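4　家长对校园封闭演练通知的理解

Brarnmont 教育与安全研究组　八月
评论 2　分享

4.1　数据和处理的方法

上一节已经说明了两所学校的选择标准，本节报告问卷和访谈的结果。Ateş 中学位于市区，学生大部分步行或者乘公共汽车上学；Dosach 中学位于郊区，校车的比例比较高。两所学校在同一个学期进行了封闭演练，也就是模拟有危险的人进入校园时，学生锁门、关灯、保持安静的那一种演练。演练的内容由学校自己决定，我们没有参与设计，也没有在现场观察。

问卷一共发出 676 份，收回有效问卷 601 份。无效的问卷主要有两种情况：一种是只回答了第一页，另一种是同一个家庭的两位家长使用了同一个编号，所以不能区分。对后一种情况，我们曾经考虑保留提交时间较早的一份，但是这样做会使父亲和母亲的比例发生改变，最后还是决定全部去掉。

开放题的回答由两位编码员分别编码，然后对照。意见不同的地方，编码员先各自写下理由，再一起讨论。需要说明的是，“害怕”和“担心”在家长的回答里经常混合使用，我们开始时把它们分成两类，后来发现这个区别在不同的编码员那里不稳定，因此合并为“不安”。本节下面提到的“不安”都是这个意思。

4.2　通知到达的时间

学校使用 Welance 平台给家长发送通知。按照平台的设置，一条通知最多 300 个字，超过的部分需要家长点开才能看见。Ateş 中学在演练的前一天晚上发出通知，Dosach 中学在演练当天早晨第一节课开始以后发出通知，理由是希望演练更接近真实的情况。

从回答来看，这个时间上的差别比我们预想的重要。在 Ateş 中学，大部分家长说他们在演练以前和孩子谈过话。谈话的内容并不深入，多数只是提醒孩子听老师的话、不要开玩笑，但是家长自己认为这次谈话有用处。在 Dosach 中学，许多家长是在上班的时候看到通知的。有一位家长写道，她先看见“封闭”两个字，过了一会儿才看见“演练”两个字，在这中间她已经站起来拿了车钥匙。类似的回答在这所学校不是个别的。

我们不认为可以由此得出结论，说提前通知总是更好。有几位 Ateş 中学的家长提到，孩子知道以后晚上睡得不好，其中年纪较小的孩子更明显。也有家长请求让孩子那一天不去学校，而学校没有准备好怎样回答这种请求。所以提前通知把一部分不安从家长那里移到了学生那里，至少在一些家庭是这样。这种移动是不是合适，需要学校和家长一起讨论，用问卷是不能决定的。

还有一个细节值得记录。两所学校都在演练结束以后发了第二条通知，告诉家长演练已经结束。但是在 Dosach 中学，第二条通知和第一条使用了同样的标题，因此一部分家长没有打开它，以为是重复发送。他们一直到下午接孩子的时候，才从孩子的口中知道上午的事情已经结束了。

4.3　通知的词语

关于词语的选择，文献中有两种不同的意见。一种意见认为通知应当直接说明演练针对什么危险，这样家长可以作出正确的判断；另一种意见认为应当使用中性的词语，例如“安全演练”，以避免引起恐慌。我们的两所学校恰好各用了一种写法。Ateş 中学写的是“外来人员侵入时的封闭演练”，Dosach 中学写的是“校园安全活动（封闭）”。

如果只看不安的程度，Dosach 中学的写法并没有达到它的目的。家长在访谈中解释说，正因为词语不清楚，他们会自己去想象。一位父亲说，他以前在新闻里看到过别的地方的学校枪击事件，所以看到“封闭”就马上想到了那件事，而通知里没有一句话可以帮助他排除这个想法。另一位母亲则说，她以为“活动”是指消防检查，后来孩子回家说在黑暗的教室里坐了很久，她感到学校没有对她诚实。

另一方面，直接的写法也有它的困难。Ateş 中学有一部分家长的母语不是学校使用的语言，他们依靠手机上的自动翻译来阅读通知。“侵入”这个词在翻译以后有时候变成完成的时态，意思就成为“有人已经进入学校”。这个问题在学校的工作人员看来是没有想到的，因为原文的语法没有任何错误。我们建议在这种通知中避免使用名词化的长句，而用两个短句分开来写：先写“明天有一次演练”，再写演练练习什么。第一句话里应当已经有“演练”这个词，这样即使手机的屏幕只显示第一行，也不会产生误解。

关于语气，家长的意见很分散。有的人喜欢简短，像天气预报一样；有的人觉得这样太冷淡，希望校长用自己的名义写几句话。我们在编码的时候没有找到和年龄或者职业有明显关系的规律，只看到孩子年级越低，家长越希望知道演练中谁和孩子在一起。这个问题的答案其实很容易写进通知，但是两所学校的通知都没有写。

4.4　演练以后的家庭谈话

问卷的最后一个部分询问家长，在演练当天的晚上家里谈了什么。回答这一题的人比前面的题目少，但是写得比较长。我们把这些回答看作是说明性的材料，不作统计上的比较。

许多家长说，孩子最先讲的并不是危险，而是一些小的事情：谁在安静的时候笑了，谁的手机响了，坐在地上腿很麻。有些家长对此感到放心，认为孩子没有受到影响。也有家长觉得奇怪，他们希望孩子严肃一些，于是又把学校的说明重复了一遍，结果谈话很快停止了。在访谈中，这些家长自己说，如果再有一次，他们会先听完孩子讲的事情。

比较困难的是关于“会不会真的发生”的问题。家长知道不能保证不会发生，同时也不愿意说可能会发生。一些家长回答说“学校已经有准备”，这个回答在多数情况下使孩子满意。另外一些家长转移了话题，后来又觉得不安。学校可以在第二条通知里提供一两句可以参考的话，这件事情花费很少。Dosach 中学在看到我们的初步报告以后，表示下个学年会考虑这样做，不过具体的文字还没有确定。

我们还注意到，有哥哥或姐姐的孩子比较少提出这个问题。可能的解释是他们已经从哥哥姐姐那里得到了某种回答，但是那个回答是什么，家长常常不知道。以后的研究如果能够直接询问年龄较大的学生，应当会有帮助，当然这需要更严格的伦理审查和学生本人的同意。

图 2　透明架与黑色夹爪。(a) 玩具汉堡食材，托盘内的纸上放有一片生菜；(b) 夹爪处的近距离视角，两指张开。

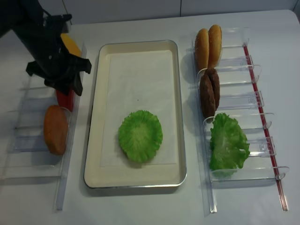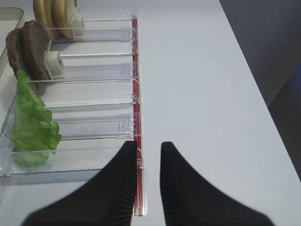
4.5　研究的限制

首先，两所学校同时在通知的时间和词语上都不同，因此我们不能把这两个因素的作用完全分开。本节中关于时间的讨论，有一部分也可能来自词语的差别，读者在引用的时候应当注意。其次，问卷是在演练以后才发给家长的，家长对演练以前心情的回忆会受到后来事情的影响。

再次，没有回答问卷的家长是哪些人，我们知道得很少。学校方面认为，上夜班的家长和不使用 Welance 平台的家长可能比较多，但是没有记录可以证明。对这些家庭来说，通知写得好或者不好也许不是最主要的问题，最主要的是通知有没有到达。我们在下一节讨论纸质通知和电话通知的时候，会再回到这一点。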